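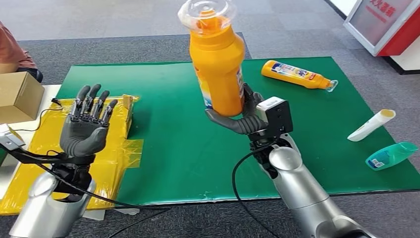
Breta Core Stand for Teaching Labs

4 min read
66 shares
2 comments

The Breta is a tilting stand for showing rock and sediment core to a class. It holds one standard core box at a time, at any angle from flat to nearly upright, so that a group of students can look at the same length of core without leaning over each other. Fulent builds it for college geology and geological engineering departments. It is also used in a few high schools and at two state core libraries.

The stand was designed by Leif Zoëga, who taught an introductory sedimentology lab for many years and kept his core boxes on a row of old drafting tables. The drafting tables tilted well enough but slipped under a full box. The first Breta was made from one of those tables with a heavier pivot and a lip along the bottom edge. The lip is still there. Most of the rest has changed.

What it holds

The cradle takes core boxes up to five feet long, in wood, waxed cardboard or plastic. Two end stops slide along a rail and lock with a thumbscrew. Boxes with lids can stay on the stand with the lid folded back behind the cradle. If your boxes are an odd width, there is a pair of filler strips in the parts bag, and wider strips can be ordered.

The rated load is 200 pounds with the cradle flat. With the cradle tilted past halfway the limit is 66 pounds, which covers a single box of split core but not a full box of large-diameter whole core. Please read the load label on the left leg before the first class of the term and go through it with your teaching assistants.

Split core should go in with the cut face up before tilting. Loose pieces, rubble zones and unconsolidated sediment should be viewed flat. A clear cover sheet is sold separately for instructors who want to tilt broken core anyway.

Frame and legs

The frame is welded steel with a gray powder coat. The legs fold inward and the whole stand fits through a normal classroom door on its side. It takes two people to move. There are casters on the rear legs only, and both casters have brakes. Departments that leave the stand in one room usually take the casters off and use the rubber feet.

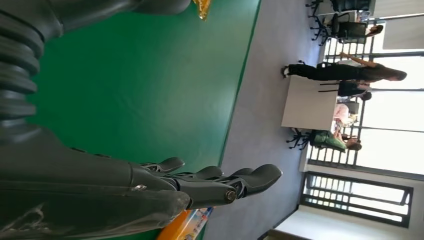 Each side of the cradle turns on one pivot joint, and the two joints carry all of the load when the stand is tilted. They are the parts that need regular checking. Each pivot is closed with a metal bolt with a hexagonal head, like the one at the knuckle joint near the base of the longest finger in the picture, and it should be snug enough that the cradle stays where it is put before the side lock is turned. Check both bolts at the start of each term with the wrench that comes in the parts bag. A quarter turn is normally enough. If a bolt keeps working loose, replace the washer behind it before tightening any further.

Lighting and the scale bar

A light rail comes with the stand. It clips to the top edge of the cradle and tilts with it. The light can be set straight on for color work, or low and to the side to bring out bedding, ripples and fractures. It plugs into an ordinary wall outlet. The cord is nine feet long and should be run behind the stand.

The scale bar along the bottom lip is marked in inches on one side and centimeters on the other, and can be flipped over. It is only a guide for discussion. Depths should still be read from the blocks in the box.

Using it in a lab section

Tomás Mac Carthaigh runs the introductory labs at Tutdale and has had three Breta stands since a September delivery two years ago. He puts one at each end of the room and one in the middle, with a different box on each, and moves the groups along every twenty minutes. Students log the core on paper first and compare logs afterward. He asked us for a clipboard hook on the right leg. It has been standard on every stand since then.

His other suggestion was a smaller stand for hand samples and thin-section trays. That became the Fjeld, which has its own page.

Price and ordering

The Breta costs $3,287 with the light rail, scale bar, filler strips and parts bag. The clear cover sheet is $333. Shipping within the lower 48 states is included. Orders to Alaska, Hawaii and outside the country are quoted by weight.

We accept purchase orders from schools and public agencies. Please put the building and room number on the order, along with the name of somebody who can sign for a pallet. Stands ship flat, with the legs folded and the cradle already mounted. Putting one together takes less than an hour.

The frame is covered for ten years and the pivots, locks and casters for three. The light rail is covered for one year. Normal scratches from core boxes are not covered, and touch-up paint is available on request at no charge.

Prices and load ratings on this page were last checked on January 2, 2026.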